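Episode 89 and other small defeats

I used to think teaching a machine something would feel like teaching. You show it, it gets it, you both go home. What I do now is closer to being the world's slowest puppeteer. I move a pair of arms through the same chore again and again, the computer writes down every joint angle and every camera view, and later a model chews through the lot and tries to work out what I was getting at.

The chore at the moment is sorting the yellow tray. Two arms, one tray, a row of flat pieces that should stand side by side like records in a crate. I wrote the instructions myself back in May and was very proud of them. They fit on one page. They did not mention what to do if a piece leans, which is what the pieces do all day.
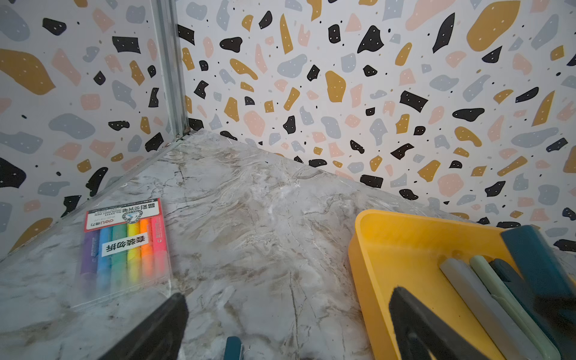
Roswitha Eder, who runs the data side from Wondach and reads everything I send, has one rule: don't be too good at it. If every example is a clean one, the model never learns how to get out of trouble. So a fumble that I recover from is worth keeping, and a fumble where I swear and hit the stop pedal is not. My swearing is not recorded, thank goodness, though the timing of the pedal does tell a story.

We're aiming for 243 good episodes of this one task. I had 89 by lunch yesterday and felt like a champion, and then Roswitha went through them and threw out 20. Most of those were my left hand's fault. It gets bored while the right one is busy and starts to drift, and the model, poor thing, will assume the drifting is part of the plan. (I once spent an afternoon at the old place in Iltville watching a policy wave politely at a bin before every single grasp. I knew exactly whose wave that was.)

The other thing we do is change the clutter. Between batches I move the things that have nothing to do with the task, so the model can't learn "go left of the highlighters" and call it a skill. I'm oddly fussy about this. You would think random is easy, but I put things down in the same pleasing places every time, so now Pfister, our little scheduling script, tells me where to put them. I resent it slightly. It has no eye for composition.
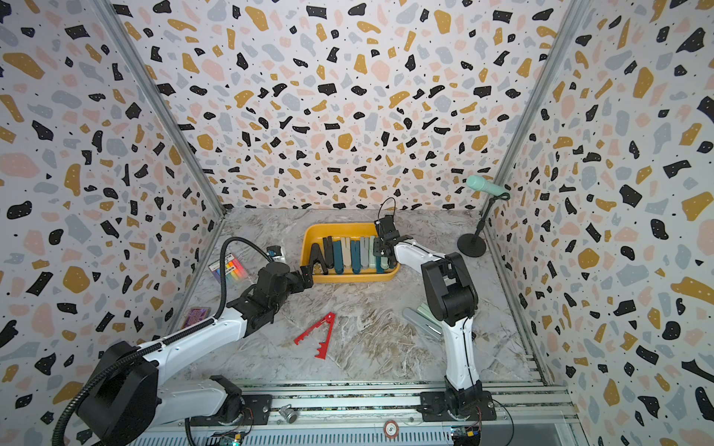 Left arm on the black piece, right arm down at the other end of the tray.

The first training run goes off to the Britero cluster once I've made up the missing 20, and takes roughly 10 hours. I'll start it in the evening and tell myself I won't check the loss curve from bed. My left hand has been spoken to.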